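**Sorting out the kitchen at Tamihana House**
Project report, household and interiors module
Written up by Malou Blöndal, with Bethel Araya and Paora Tawhiri
Handed in 13/09/2021

We chose the shared kitchen because all three of us cook in it and all three of us had, at one time or another, gone through every cupboard looking for the colander. Our tutor, Warrick Faulkner, asked us to keep the project small enough to finish, so we left the pantry and the hallway alone and kept to the dish rack, the bottles and the walls. Even that filled the term very nicely!

### What we wanted to find out

Mostly we wanted to know where people look first for a thing, and whether putting it there would make the washing-up go a bit more smoothly. We kept a notebook on the windowsill, and everyone in the house wrote in it whenever they had to hunt for something. By the end it held 294 entries, a good many of them in Paora's handwriting (he bakes, and bakers need a lot of small things all at once).

The bottles came up again and again. Oil, vinegar, cordial and washing-up liquid had all drifted together over the years, and a large bottle is an awkward thing to keep, being too tall for one shelf and too heavy for another. Bethel's idea was to keep the big ones low down and within reach, and to fill smaller ones from them as needed.

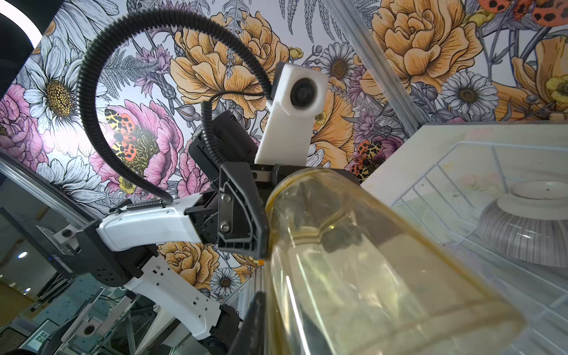 We talked for a long while about the wallpaper, I must admit. Bethel was all for painting over it in a plain cream. Paora and I are fond of the flowers, with their black outlines and their pinks and oranges and yellows, and we felt that a kitchen with white fittings needs something cheerful behind them. We asked the rest of the house and the flowers stayed, which saved us a weekend of work and the price of the paint.

The white wire dish rack was an easier decision. It has its own place in the white shelf unit now, and plates go back to the same spot whoever has washed them. The unit is a little scuffed, but we liked it as it was and spent nothing on it.

### Costs

We bought 8 glass jars and 2 trays from Collari, a lovely shop with very patient staff, and the whole lot came to less than we had set aside. The smaller bottles were ones we had already.

### How it went

The notebook entries thinned out after the second month, though I should say that people may simply have got bored of writing in it. Stojan Hodžić, who has lived in the house longest, still keeps his vinegar on the windowsill and we have stopped moving it. If we did the project again we would start the notebook earlier, and we would label the jars before filling them. We are still not sure which one is the icing sugar.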